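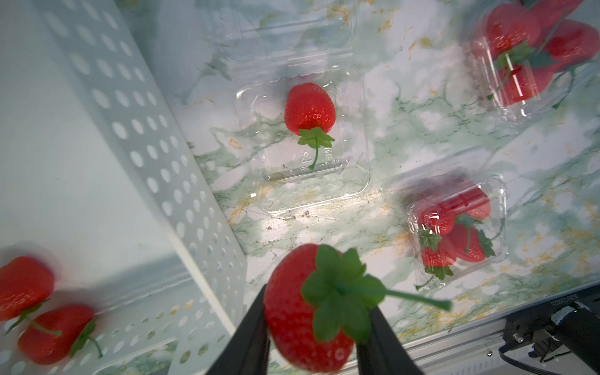
Repack bench, clamshells on the marble top. One berry in the open tray.

24/08/2024

Strawberry repack, Fludstead fruit. Elikem Atinga wants to know which pack bruises less over a night in the cold room, the Brimura clamshell or whatever Tetteh sends us when Brimura is out of stock. I want to know why this became my job in June and has stayed my job.

Plan is 20 packs of each, stems left on. Labels go on the lid, not the base, after last time, when I had to turn 50 packs upside down to read them and then wrote up the bruising as a packaging fault.
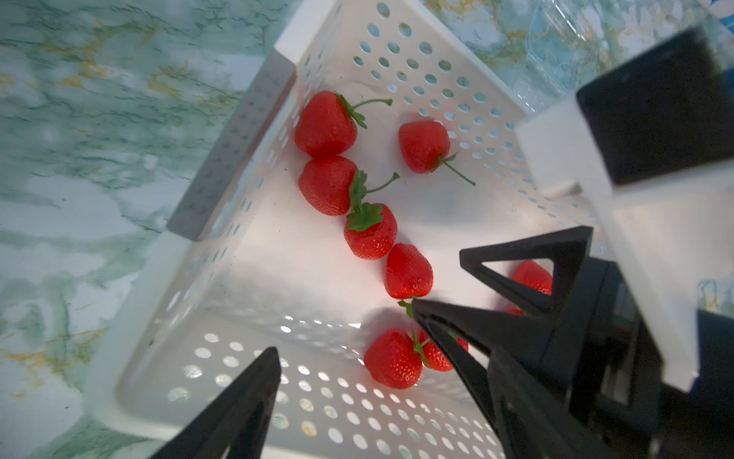

Sorting rule, since we keep arguing about it: anything with a soft shoulder goes to Elikem's jam, and Elikem does not get a vote on what is soft. Berries wait in the white perforated basket before packing, and I'd like to keep them spread over the floor of it as they are there, with the leaves and stems still on. Piled up they mark each other and we end up testing the basket. Raledura quoted 3000 for a padded sorting tray. I have asked for a folded towel.

To do: weigh the empties, find the other marker, check the cold room log. Lids still fog when I breathe near them, so possibly stop doing that.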